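4. Puesta a punto y mantenimiento de las pinzas de mano

La literatura sobre captura de demostraciones con pinzas manuales suele despachar la preparación del equipo en dos líneas: se calibra, se comprueba, se graba. Nuestra experiencia con el puesto de Roltstead no permite tanta brevedad. El protocolo que recibimos con el equipo, redactado para el proyecto Plunport, supone que una calibración hecha el lunes sigue siendo válida el resto de la semana. No encontramos en él ninguna medida que respalde ese supuesto, y los registros propios tampoco lo favorecen.

El puesto consta de 2 pinzas manuales, cada una con su cubo de marcadores fiduciales, y de una cámara de cabeza que observa los cubos desde arriba. La posición de la pinza se estima a partir de las caras del cubo visibles en cada instante, y la apertura de los dedos se obtiene por separado. Ambas señales se sincronizan después con el programa Pasetti. Cualquier holgura entre el cubo y el cuerpo de la pinza pasa íntegra a la trayectoria estimada, sin que ningún indicador del programa la delate: el error de reproyección sigue siendo bajo, porque el cubo se ve bien aunque esté mal sujeto.

La rutina de mantenimiento que aplicamos tiene un orden fijo. Primero se limpian las caras de los marcadores con un paño seco. Se aprieta luego la fijación del cubo y se repite la lectura con la pinza apoyada en el útil de referencia. Solo entonces se revisan las almohadillas de los dedos, que en nuestro caso se cambian cada 400 ciclos de cierre. La cifra procede del protocolo original y la mantenemos por continuidad; no hemos hallado un ensayo de desgaste que la justifique, y sospechamos que se eligió por redonda.

El último paso es una prueba de agarre sobre un objeto blando, con la segunda pinza en reposo (figura 3).

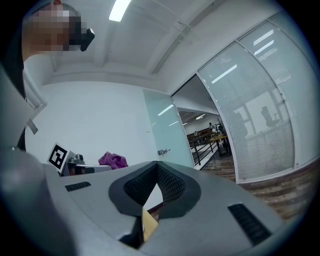
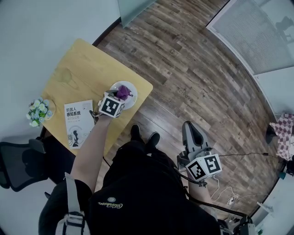
Figura 3. Puesto de captura. Primera imagen: vista desde la cámara de una pinza. Segunda imagen: vista desde la cámara de cabeza, con una pinza sobre el plato y la otra dirigida hacia el suelo.

La elección del objeto de prueba merece más atención de la que le concede el protocolo. Un bloque rígido cierra los dedos siempre en la misma posición y produce una repetibilidad excelente, pero informa poco sobre el comportamiento del agarre en las tareas que después se graban. Con material deformable la dispersión aumenta y resulta difícil separar la parte debida a la pinza de la debida al operador. El objeto morado del plato, pequeño y blando en apariencia, ilustra el problema: su contorno no ofrece una cara clara contra la que definir el contacto. Optamos por conservar las dos pruebas, la rígida para detectar holguras y la blanda para descartar fallos groseros, y no calculamos ningún índice conjunto.

Una segunda fuente de error, menos discutida, es el cableado. En la segunda imagen de la figura 3 un cable negro fino sale en diagonal por el suelo desde la pinza que el operador mantiene baja. La tensión del cable cambia con la postura y ejerce sobre el conjunto una fuerza que el modelo no contempla. El informe interno de Sầm la considera despreciable a partir de una prueba con la pinza inmóvil sobre un soporte, condición en la que difícilmente podía manifestarse. Nosotros añadimos a la rutina un giro completo de muñeca con cada mano antes de grabar, y anotamos si la lectura vuelve al valor de partida.

De las 138 sesiones registradas con esta rutina, 60 exigieron volver a apretar al menos un cubo antes de empezar. El dato admite más de una lectura. Puede indicar que la fijación se afloja con el uso, pero también que el criterio de apriete, confiado a la mano de quien prepara el puesto, es demasiado variable. Carecemos de una llave dinamométrica adecuada para ese tamaño de tornillo y no podemos distinguir entre ambas explicaciones. Tampoco disponemos de un grupo de sesiones sin mantenimiento con el que comparar, de modo que sería abusivo atribuir a la rutina una mejora en los datos grabados.

Sí podemos afirmar algo más modesto. Las sesiones en las que se anotó una lectura discrepante tras el giro de muñeca se concentran en una de las dos pinzas, la más antigua, cuyo cubo fue sustituido en diciembre. El recambio se montó con los tornillos originales. En una revisión posterior encontramos una arandela deformada y la reemplazamos, aunque las sesiones grabadas desde entonces son demasiado pocas para saber si la discrepancia ha desaparecido. Mientras tanto, los datos de esa pinza llevan una marca de calidad aparte y quedan excluidos del análisis de trayectorias de la sección 5.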